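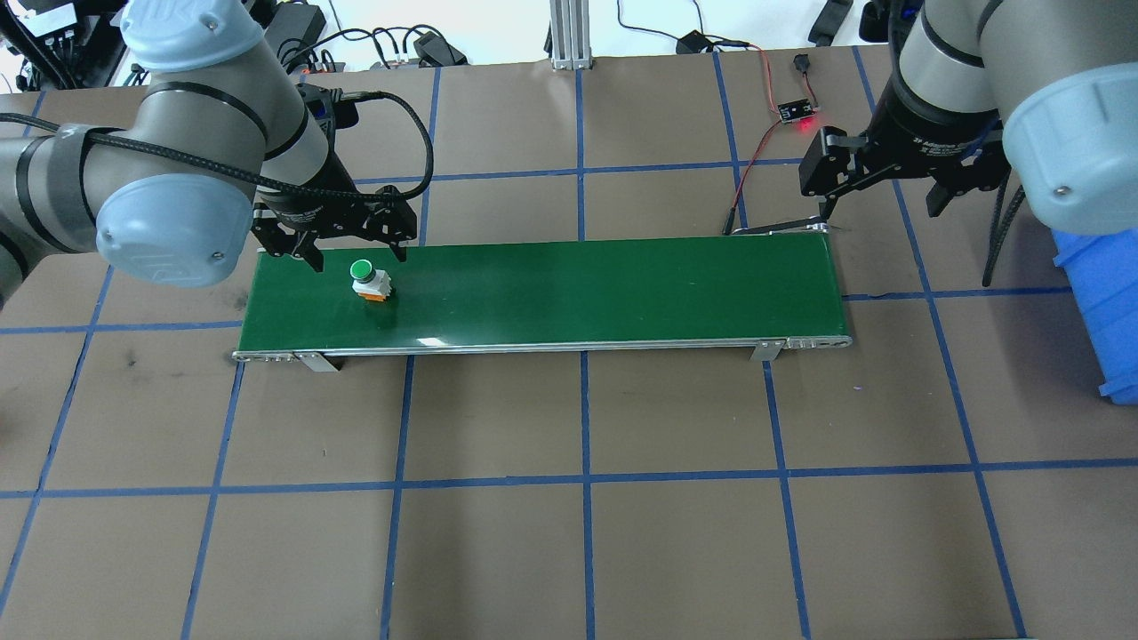
Tapete transportador de bancada, lona verde, perfil de alumínio.

Tópico: Tapete pequeno para embalar sabonetes, vale a pena?
Secção: Pequenos negócios > Produção e embalagem

mrocha_saboaria
Boa tarde a todos. Tenho uma saboaria artesanal em Águeda, trabalho eu e a minha irmã. Em julho passámos a vender para duas lojas de hotelaria e agora fazemos 655 barras por semana, quando antes fazíamos 200. A cura e o corte estão controlados. O que nos atrasa é a embalagem: cinta de papel, etiqueta, caixa. Estou a pensar comprar um tapete pequeno de mesa, do género do que está no início do tópico, para a minha irmã pôr a cinta de um lado e eu etiquetar e encaixotar do outro. Alguém usa uma coisa destas com volumes parecidos? Interessa-me saber se compensa e que largura de lona devo procurar.

TorresVedras77
655 por semana não justifica tapete nenhum. Fazes isso em duas manhãs com uma mesa bem arrumada. Eu embalo velas, volume maior que o teu, e o que me resolveu a vida foi deixar de dobrar caixas na hora. Dobro todas na véspera.

lina.conservas
Não concordo com o Torres. Depende do espaço e de quantas pessoas estão na mesa. Nós somos quatro a rotular frascos e o tapete acabou com o passar de tabuleiros de mão em mão. Com duas pessoas admito que a diferença seja menor, mas as costas agradecem.
Quanto à largura, mede a barra na diagonal e soma dois dedos de cada lado. Se for à justa, as peças rodam e encravam nas guias.

mrocha_saboaria
Obrigada aos dois. As caixas já as dobramos na véspera. O que demora mais é a cinta, que tem de ficar centrada por causa do logótipo. A barra tem 6 cm de largura e é baixa.

jp_oficina
Se o que demora é a cinta, o tapete não te ajuda em nada. Vais ter a tua irmã a pôr cintas à mesma velocidade e tu parada à espera na outra ponta. Primeiro resolve a cinta. Faz um molde em madeira com um encosto para a barra e outro para o papel. Custa meia hora de trabalho.

TorresVedras77
Exatamente o que eu ia dizer a seguir.

Dennis Sowerby
Olá. Sou inglês, vivo em Tomar e peço desculpa pelo meu português. Faço compotas e tenho um tapete da Rakton, comprado em segunda mão. Três observações de quem o usa todas as semanas.
A lona lisa de PVC limpa-se bem com pano húmido. A lona com textura agarra melhor mas guarda sujidade.
O regulador de velocidade é obrigatório. O meu primeiro tapete, um Burstead, tinha só uma velocidade e era demasiado rápida para trabalho manual. Vendi-o.
A lona foge para um lado com o tempo. Há parafusos na ponta para corrigir. Um quarto de volta de cada vez e deixar andar uns minutos antes de mexer outra vez.

lina.conservas
Confirmo a parte dos parafusos. Na primeira semana apertei de mais e o rolo começou a chiar.

mrocha_saboaria
Dennis, o seu português está ótimo. O óleo do sabão não estraga a lona? As nossas barras levam bastante azeite e às vezes ainda suam um pouco quando o tempo está húmido.

Dennis Sowerby
Com óleo não tenho experiência. Compota é açúcar, outro problema.

jp_oficina
O PVC com óleo vegetal endurece ao fim de uns anos. O poliuretano aguenta melhor e é mais caro. Pede a ficha técnica da lona antes de comprar, qualquer vendedor sério manda. A Kováčik mandou-me a deles no mesmo dia. Na Estora tive de insistir e veio em alemão.
Mas repito, barras que suam não deviam estar a ser embaladas. Isso é cura curta ou armazém húmido.

mrocha_saboaria
A cura é de seis semanas, jp. O armazém é que é húmido, sim. Temos desumidificador mas só o ligamos de noite.

saboes_da_beira
Entro só por causa da humidade. Nós tínhamos o mesmo e passámos a embalar na sala do lado, com o desumidificador ligado o dia todo. A conta da luz sobe, mas deixámos de ter cintas manchadas. Quase metade das devoluções que tínhamos vinha daí. E troquem o papel kraft fino por um com gramagem maior.

TorresVedras77
Ora aí está dinheiro mais bem gasto do que num tapete.

lina.conservas
Torres, uma coisa não impede a outra. Se as lojas pedirem o dobro no Natal, ela vai querer o tapete montado antes e não em dezembro.

TorresVedras77
Se pedirem. Eu não comprava máquinas a contar com encomendas que ainda não existem.

mrocha_saboaria
Atualização, 10/6/25. Fizemos o molde que o jp sugeriu, com restos de contraplacado, e a cinta passou a sair direita à primeira. Mudámos também a embalagem para a sala da frente, que é mais seca. O tapete fica para depois do verão. Se alguém tiver um usado com regulador de velocidade e lona em poliuretano, mande mensagem privada, de preferência na zona de Aveiro ou Coimbra.

jp_oficina
Põe uma fita de feltro no encosto do molde, senão marca as barras mais frescas.

mrocha_saboaria
Já marcou duas. Vou pôr.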